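Planning and Budgeting for a Kitchen Robot Arm

Household and Workshop Guidance: Equipment Purchasing

The following guidance is intended for community kitchens, training kitchens and small workshops that are considering the purchase of a table-mounted robot arm for light handling work, such as setting out trays, moving containers and clearing items between tasks. It was prepared by Elango Murthy and reviewed by Nithin Panicker for the Nadar equipment advice service. It covers money, space and preparation. It does not cover food safety certification, for which separate advice should be sought.

Decide what the arm is to do

A purchase should begin with a written list of tasks. Each entry should name the object to be moved, where it starts, where it is to go, and how often the task arises in a normal working day. General statements such as "help with preparation" should be avoided. A supplier cannot quote properly against them, and the buyer will have no means of judging the arm once it has been delivered.

Tasks that involve heat, blades or open liquids should be kept on a separate page. They may be considered later, but they should not be used to justify a first purchase. Kitchens that have begun with bottles, tins, bowls and trays have generally found it easier to extend the work afterwards.

Measure the table before asking for a quotation

The table is often the part of the budget that is forgotten. An arm needs a firm, level surface that does not rock when a person leans on it. Folding tables are not suitable. If an existing table is to be used, check the following before contacting a supplier:

The thickness of the top, and whether it may be drilled or clamped.
The clear depth from the mounting point to the far edge.
The distance to the nearest socket, measured along the route the cable will take.
The width of the walkway on each side when a person is working there.

Draw the table to scale on squared paper and mark the reach of the arm as an arc. Any appliance that falls within the arc should be drawn in as well, with its door shown open. A toaster oven or microwave takes up considerably more of the working area in use than it does when shut.

Allow for the gripper separately

Quotations frequently give the price of the arm without the gripper. Ask for both, and ask what the gripper weighs. The weight of the gripper is taken from the load that the arm can carry, and the remainder is what is left for the object. By way of illustration, a full bottle of sauce may hold 500 grams before the bottle itself is counted. The Vurnix and Tristo ranges are both sold with a choice of fingers, and the purchaser should request the maximum opening width in writing.

Round objects lying on their sides are a useful test when comparing grippers. A bottle or a can is liable to roll on a flat surface, and a shallow tray with a raised edge will keep it within a known area. Trays are inexpensive and should be included in the first order.

Prepare a trial layout

Before any contract is signed, the purchaser should ask to see the arm working among objects of the sort listed on the task sheet. A bare table flatters every machine. Plates, bowls and pans should be set out as they would be in ordinary use, including those the arm is not required to touch. Toy food is an acceptable substitute for fresh produce at this stage and avoids waste.

The position of cables should be noted during the trial. Cables on the arm need enough slack for it to turn, and appliance leads should be routed away from its path. Where a lead has to cross the table, the cost of clips or a channel should be added to the budget.

The layouts below each use a shallow oval metal tray, with a light blue bowl and part of an orange set near a large plate.

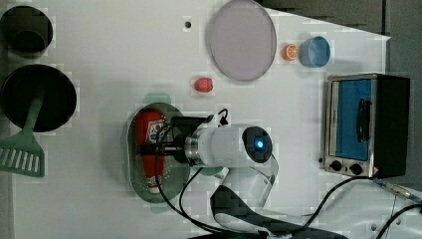

In both layouts the gripper is over the tray.

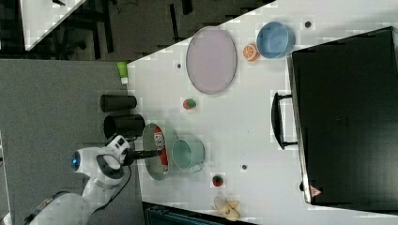
Set out the budget under fixed headings

Experience suggests that a budget with too few headings leads to unplanned spending in the first months. The following headings are recommended:

Arm and controller
Gripper and spare fingers
Table, mounting plate and fixings
Cameras and lighting
Cable clips, trays and small containers
Delivery and installation
Staff training
Annual servicing
Replacement of worn parts

Delivery should be quoted to the room in which the arm will stand. A delivery price to the kerb will leave the purchaser to arrange lifting. Training should be costed for at least 2 members of staff, so that the equipment can still be used during leave or sickness.

Consumable parts deserve particular attention. Finger pads should be treated as wearing parts and priced in sets. Fondinier supplies pads in packs of 5, and purchasers are advised to compare the price per pad with that of single items before ordering.

Consider hire before purchase

Where the task list is short or uncertain, a period of hire may be the more prudent course. A hire agreement should state who pays for damage to the gripper, whether software updates are included, and whether any of the hire charge may be set against a later purchase. Fourteen days is a common length of hire. It amounts to 336 hours on the calendar, but only the hours when the kitchen is staffed should be counted when working out the cost of each hour of use.

Keep a simple log throughout the hire period. Record the task, the object, whether the attempt was completed and whether a member of staff had to step in. Entries should be made at the time and not from memory at the end of the shift.

Plan for storage and cleaning

Space must be found for the objects the arm works with as well as for the arm. Containers that are used daily should have a marked place on the table or on a shelf beside it. Items kept near the edge of the table should be moved inward before work begins.

The purchaser should obtain the manufacturer's cleaning instructions before buying, and should confirm that the cleaning products already in use are permitted on the arm's casing and joints. If a different product is required, its yearly cost should be entered under servicing.

Timing of the order

Organisations whose financial year closes in spring should request quotations well before that date. Orders placed in May may fall into the following year's budget, and the treatment of deposits should be agreed with the finance officer in advance. A copy of the task list, the scale drawing and the trial notes should be kept with the order.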